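Why Do Screws Hold So Tight?

By Benedek Vörös

Hi! I fix bikes, chairs and wobbly tables, so I spend a lot of my life looking for the screw I just dropped. Let me tell you why I like them so much. 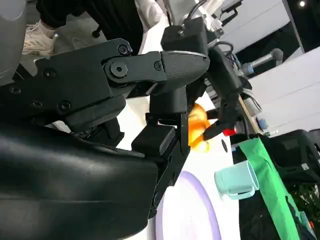
A ramp that goes round and round

Find a sheet of paper and cut out a triangle with one long sloping side. See the slope? It's a ramp, like the kind you'd push a wheelbarrow up. Now wrap your triangle around a pencil, starting with the tall end. The sloping edge curls around and around the pencil, and suddenly your ramp looks just like a screw!

The curly ridge on a screw is called the thread. When you turn the screw, the thread slides along its own little ramp, and the whole screw creeps forward. You turn it a lot and it moves only a tiny bit. That sounds like a bad deal, but it's a great one, because all that easy turning gets traded for one very strong push.

Why doesn't it fall out?

Rub your hands together hard. Feel them getting warm? That's friction, which is what happens when two things drag against each other. A screw has a long thread pressed against the wood or metal around it, so there's a lot of dragging going on. A nail is mostly smooth, so you can often yank it straight out with the back of a hammer. Try that with a screw and you'll be there until July.

My friend Jawad Jafri once built a rabbit hutch using 50 nails and no screws at all. The rabbit (her name was Troter) leaned on the door and it came off. He uses screws now.

What's with all the different heads?

The head is the part your tool fits into. Some have one straight slot, and some have a cross. Others have a hole with 6 sides, called a hex socket, and you turn those with a bent metal stick called a hex key. If you've ever helped build a shelf that came in a flat box, you've probably held one! I like hex sockets best. The key sits down inside the hole and doesn't slip much, even when you push hard.

Which way do I turn it?

Most screws go in when you turn the top to the right (the way a clock's hands go) and come out when you turn it to the left. Grown-ups say "righty-tighty, lefty-loosey," and yes, I still mutter it under my sink.

Go on a screw hunt

Ask a grown-up to walk around your home with you and look for three different kinds of screw head. Try door hinges, the bottoms of chairs and the lids of battery boxes. Only look, please, and stay away from wall sockets. Then draw the ones you found, and stick the drawing on the fridge!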